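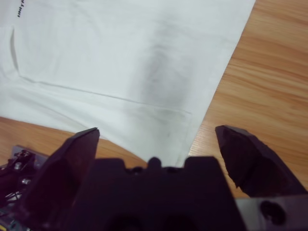 The Goser Steam Brush

$16 replacement heads, two-year warranty, one color (gray)

The Goser is a handheld garment steamer for people who own an ironing board and have been using it as a shelf. It heats in 30 seconds, holds enough water for a few shirts, and weighs less than the hardcover you keep meaning to finish. We have sold it for long enough to know what it does well and where it will let you down, and we would like you to hear both from us before you hear the second one from your own collar.

What it does

You fill the tank at the sink, push it back in until it clicks, and wait for the light to stop blinking. Then you hold the trigger and move the brush slowly down the cloth. Slowly means slower than that. Most of the steamers that come back to us as "not working" work fine and have been waved at a shirt like a sparkler.

Cotton jersey, linen blends, rayon, polyester and most knits come around in one or two passes. Curtains are easy, provided you can get at the top of them. Wool likes steam very much and will forgive you for nearly everything. Heavy denim doesn't care that you bought a steamer.

What it does not do

It will not put a crease in your pants. A crease needs weight and a hard surface, and the Goser has neither. It will not make a dress shirt look like it came from a laundry, either. It will make it look like it belongs to someone who hung it up promptly, and for most offices that is plenty.

It won't remove stains. We mention this because our box used to say "refreshes," and a surprising number of people took that to cover mustard.

On flat steaming

The Goser was built for clothes on a hanger, with gravity doing half the work. You can also use it on a flat surface, and for T-shirts we think you should. A hanger stretches the neck, and a warm damp neck stretches more.

Spread the shirt out, put a folded towel underneath, and smooth the cloth with your free hand before the steam gets there. Do the back first. Anything you do to the front will be slightly undone when you flip it, and you may as well be annoyed about the side that faces away from people. Turn printed shirts inside out. Steam softens some inks, and a soft ink will stick to whatever it touches next, usually the inside of itself.

Please don't skip the towel on a wood table. Steam goes straight through thin cotton and leaves a pale cloudy patch in the finish, and no amount of owning a good steamer will make up for that conversation at home.
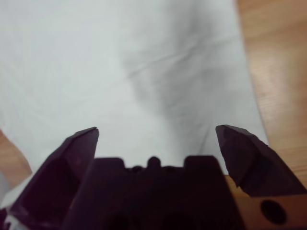 Once the cloth is flat, leave it alone. This is the step everyone drops. Fabric that is still warm and a little damp will take on any shape you give it, including the shape of a drawer. Give it 5 minutes before you fold it, and 10 if the shirt is thick. We have tested shorter times and can report that they produce a wrinkled shirt with a pleasant smell.

Water

Use tap water if yours is soft. If your kettle has a crust, use distilled, or mix the two. Do not add scented drops, fabric softener, vinegar or essential oils. The manual says this on page one in bold type, and the repair bench still smells of lavender.

Empty the tank when you're done. Water left in over a long weekend comes out first thing as a spit, aimed with some skill at whatever is pale.

Compared with the Jorkix

We also carry the Jorkix Travel, and people ask which to get. The Jorkix is smaller, folds, and fits in a shoe. It also holds about as much water as a shoe would if you were careful. For a jacket in a hotel room it's great. For the Sunday pile you'll be walking back and forth to the sink until you resent your family. Get the Goser for home. Get the Jorkix if you leave home a lot, possibly on account of the pile.

The older Nikcombe model is discontinued. We still stock seals for it, and we admire anyone who has kept one going.

In the box

The steamer, a bristle head for coats, a smooth head for everything else, a heat glove, a measuring cup, and a manual in small print. The glove fits either hand and flatters neither. There is no carrying bag. There was one, and it cost more to make than anybody would have paid for it.

Care

Descale when the steam starts to look thin. With hard water that will be sooner than you'd like. Run a full tank of descaling solution through, then two tanks of plain water, pointed into the sink or out the back door. Wipe the heads with a damp cloth once they're cold. The bristle head collects lint and cat at the same rate the coat does.

Shipping and returns

Orders go out from our Buthelezi warehouse on weekdays. You can return a Goser within 30 days even if you've used it, which is the only way to find out whether you like it. Please empty the tank first. Cardboard has feelings about water.

Page updated 11 Jul 2026

Reader comments

linen_regret: Bought this in December for a wedding trip and it did the whole suitcase. Did not read the part about the towel. There is now a placemat that lives permanently on one spot of our dining table.

porchlight22: Steam is good but the cord could be longer. I do shirts crouched by the outlet like I'm defusing something.

T-shirt guy: Inside out for prints, yes, listen to them. Mine glued its own logo shut.

marigold h: Does the bristle head from the Nikcombe fit this one?

Shop reply: It does not. It goes on fine and then comes off at speed.

marigold h: OK thanks, I found that out while waiting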